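Reading Wood: Notes for the Second Meeting
Introduction to Furniture and Wood Surfaces, evening course
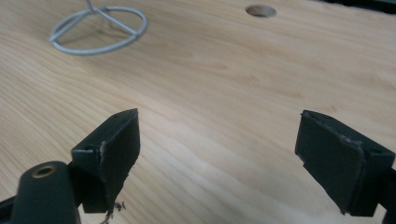

Page last changed: 18 October 2023

Welcome back, everybody, and thank you for being so patient with the heating last time. I promised I would write up what I said about grain and finish, because I talked too fast toward the end and several of you were still scribbling when we had to put the chairs away. These notes cover the first half of the evening fairly fully and the second half in a more hurried way. Bring them with you, please, and bring a pencil, and if you have a scrap of board at home with a clear end to it, bring that too.

1. What we mean by grain

People use the word grain for at least four different things, and most of the confusion in a beginners' class comes from that. A furniture seller who says a table has "lovely grain" is talking about the pattern on the face. A carpenter who says "go with the grain" is talking about the direction the fibers run. A turner who complains about "coarse grain" very likely means big pores, which we will call texture in this course. And then there is end grain, the surface you get when you cut straight across the fibers, like the top of a stump.

I will try to say "figure" when I mean the pattern you see, "grain direction" when I mean the way the fibers lie, and "texture" when I mean the size of the pores. I will slip up. Aslak Ljungberg, who taught me most of what I know when I was sweeping floors at the Haugen workshop, never used any of these words and simply ran his thumb along the board and grunted. You could learn a great deal from the grunt, but it took years, and we only have until spring.

2. Where the pattern comes from

A tree in a climate with seasons puts on wood quickly in the spring and more slowly in the summer, and then it rests. The spring wood (earlywood) and the summer wood (latewood) are different in density and often in color, and that difference is what you see as rings on a stump. When you saw a log into boards you are slicing through a stack of slightly wobbly cones, one inside the other, and what you get on the face of the board depends on where the slice falls.

Flat sawn boards are cut so that the rings meet the face at a low angle. They give you the arches and long curves that most people picture when they think of wood. A tree that leaned a little or grew around an old wound will give you waves and sweeps that drift off to one side, and you may spend a happy half hour just looking at one.

Quarter sawn boards are cut so that the rings stand nearly upright to the face. You get straight, fairly even lines, and in oak you also get the shiny flecks we passed around last time, which are the rays. Quarter sawn stock moves less across its width when the weather changes. It also costs more, because the log has to be turned and handled more and there is more waste.

Rift sawn is the one in between, and I'm going to leave it for the session on chairs, where it matters for legs. A rift sawn leg looks much the same from all sides, and once you have seen a leg that doesn't you can't stop seeing it.

3. Pale woods and why they fool us

A question came up about how to tell the light-colored woods apart, and I gave a poor answer, so let me try again. From color alone you usually can't, or at least I can't. Maple, birch, beech, ash and several of the pale softwoods all live in the same stretch between cream and honey, and a finish or a few summers by a window will move any of them along that stretch. Start with texture instead. Ash has large pores in the earlywood that you can feel with a fingernail if the surface hasn't been filled. Beech has tiny dark flecks on the flat sawn face, short ones, like somebody tapped it with a fine pen. Maple and birch are the hard pair. Both are smooth and close, and I have been wrong about them in front of customers.

Weight helps if you can lift the thing. The end grain helps most of all, which is why I keep nagging you about it. Turn the table over, find a place where the end is bare, and use the hand lens. If somebody has glued an edging on so that no end grain shows anywhere, you may be looking at veneer, and we will come to that.

One more thing on pale woods. Light plays tricks on them. The same top can look nearly white where the light lands and a good deal warmer a foot farther away, and beginners will often write down two colors and conclude there are two boards. Move your head, move the lamp, and look again before you write anything.

4. Finishes, in short

We divide finishes for this course by where they sit.

Finishes that soak in: oils and oil blends, and soap, which is an old treatment for pale floors and tables and still a very nice one. They leave the surface feeling like wood. They need renewing, and they forgive you, because a scratch can be rubbed back and oiled again in one afternoon.

Finishes that sit on top: shellac, lacquer, varnish, and the modern water-based coatings. They protect better against a wet glass. When they fail, they fail in patches, and repair is slower work.

Wax I put by itself. It gives very little protection and is lovely over other things.

Sheen is a separate matter from type, and please don't mix them up in your homework as several of you did in September. A varnish can be matte. An oil that has been built up and buffed can shine quite a lot. When you write "matte finish" you have told me how the surface throws the light back, and I still don't know what is in the can.

To get at what is in the can, test somewhere out of sight. A drop of alcohol will soften shellac. A drop of water left a few minutes on soap or thin oil will usually leave a mark. Never do this on a piece that isn't yours without asking, and never on the top – go underneath, or inside a back rail.

5. The Sisov table

I told the story of the Sisov table in pieces, and a couple of you asked me to put it in order. It was a dining table that came to Vojtěch Vávra with a white bloom across one end. The owner had tried furniture polish, then a hot iron through a towel, then more polish. Vojtěch spent two days doing nothing but cleaning the polish off, and he says those were the useful days. Underneath was shellac with some water trapped in it, and it came back with a very light wipe of alcohol on a cloth. He billed for 70 minutes of actual repair and had an argument about the rest.

What I would like you to take from it is the order of work. Clean first, then find out what the finish is, then decide whether you need to do anything at all. Many tops want only washing.

6. For next time

Please read the chapter on veneer in the course pack. It's long, and you can skip the part about presses.

Choose one wooden surface at home and draw a patch of it the size of your hand. Draw only the lines, no shading, and mark with an arrow which way you think the fibers run. Then look at it again by lamplight and write a sentence or two about what changed.

If you bought the Plurno hand lens, take the plastic film off the glass. I say this every year. The Hato scrapers have come in and are in the cupboard by the sink. Sign one out, and please don't sharpen it until we have done that together, as I only have so many.

We'll start with questions, then pass the offcuts around, and if there is time I want to show you how a board cups when one face dries faster than the other. I have had one sitting on my radiator all week.

Shared 70 times | 3 comments

Comments

marit_k
Thank you for writing up the pale woods part. I had my kitchen table down as maple and now I've been on the floor underneath it with a flashlight and I think it's beech. It has the little pen flecks!

Old Dovetail
Good notes. I'd quibble about wax, which has kept my mother's sideboard going for longer than I've been alive, but I take the point about wet glasses.

Renske
Is the drawing meant to be life size? Mine came out much bigger than my hand and I'd rather not start over.

Questions about the course: ask at the front desk or write to the evening office. © Evening course notes, may be copied for class use. Back to top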